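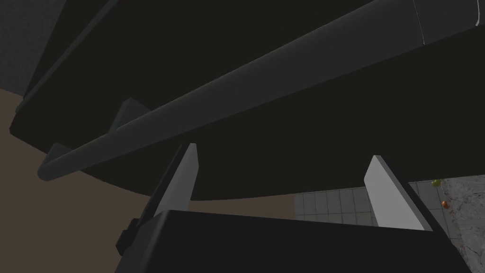
*Wrist view in the simulated kitchen, gripper open and nothing in it.*

**Project report, Iqra Rizvi (with Fahad Janjua), 15 May 2020**

So our question was pretty simple: if you teach a simulated robot from demonstrations, how much do the wrist views help compared to the head view alone? We built everything in Kodelen, the kitchen simulator our lab uses, and Fahad drove the robot while I fixed whatever I'd broken the night before (usually the logger!).

We recorded 364 demonstrations of two-armed tasks and threw out the ones where the log had gaps. Then I trained two policies on what was left. One got only the head view, and the other got the head view plus both wrists. Same network, same settings, same random seeds. 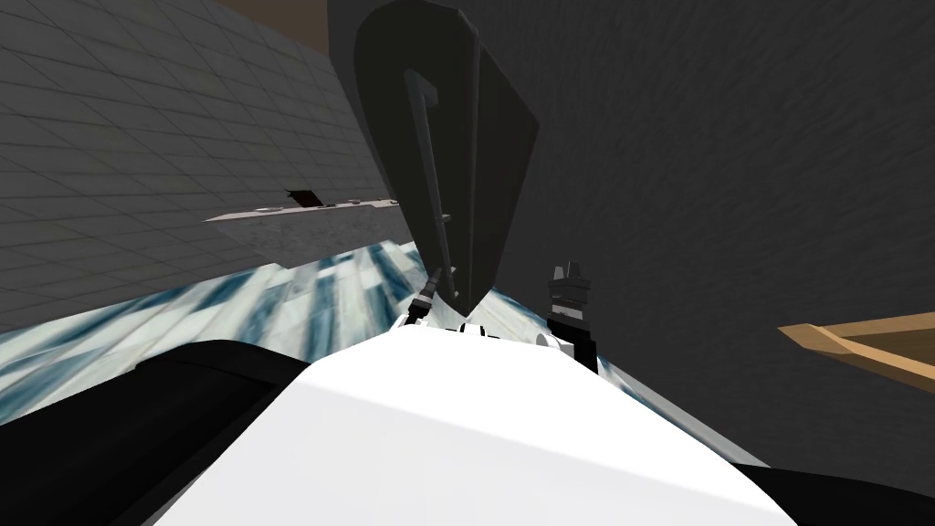
Each policy then got 100 test runs, with the robot's starting spot shifted a little every time. The wrist policy did better on grasping, and I was really happy about that for maybe an hour. Then Nandini Pinto asked how it did before the grasp, while the arms were still moving into place, and I had to go back and split up all the runs by phase. Good question, annoying afternoon.
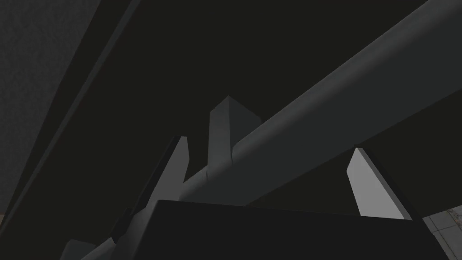 A lot of what a wrist sees is the robot itself, and my first model got way too attached to that. It picked up on arm poses and pretty much ignored the room. Randomly blanking the wrist views during training (Sadia Swati's idea) helped a lot, and the approach phase came back up to about where the head-only policy was. The grasping advantage stayed.

Still on the list: I only tried 2 blanking rates, so please don't read much into the one we picked. Fahad wants to rerun everything with new kitchen layouts in August, and I still owe him a logger that doesn't drop steps.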